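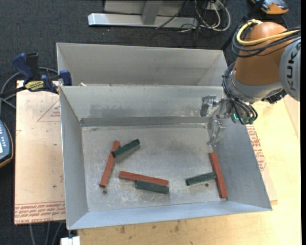 Bin picking trial: the Novgate kit, two weeks in

G'day all, Anahera Paewai here with the July kit report. A few of you have been asking when I'd get to the Novgate bin picking package, and the short version is that I've had it since the start of the month and I'm mostly happy with it!

What you get from Cimeveck (they're handling sales and support on our side of the Tasman) is the picking software, a calibration plate and remote help for the first 100 hours of running. You bring your own arm and gripper. We've got it going with the KUKA and a two-finger gripper, working out of grey sheet-metal bins clamped down on the bench, and I've been feeding it plain red and green blocks before I let it anywhere near real castings.

Setup was easier than I'd feared. Ghassan Dabbas did the calibration with me over the phone and we were making test picks before lunch. Teaching it a new part is a matter of loading the model, choosing where the fingers are allowed to grab, and letting it have a go. Where I came unstuck was blocks lying hard up against each other. The default finger clearance is far too generous for that, and it'll sulk and skip the part until you tighten it up (Settings, then Tool, then Approach, and don't forget to save or you'll be doing it again after smoko like I did).

My other grumble is the manual, which has one skinny page on bin walls. If you're picking near the sides, ring Ghassan first.

I'm planning a run of 1000 picks next, and Brayan Ríos at Drumport has offered to do the same on his line so we can compare notes. If you'd like to come and have a play before then, mornings are best, and bring some of your own parts. Nothing too greasy, please.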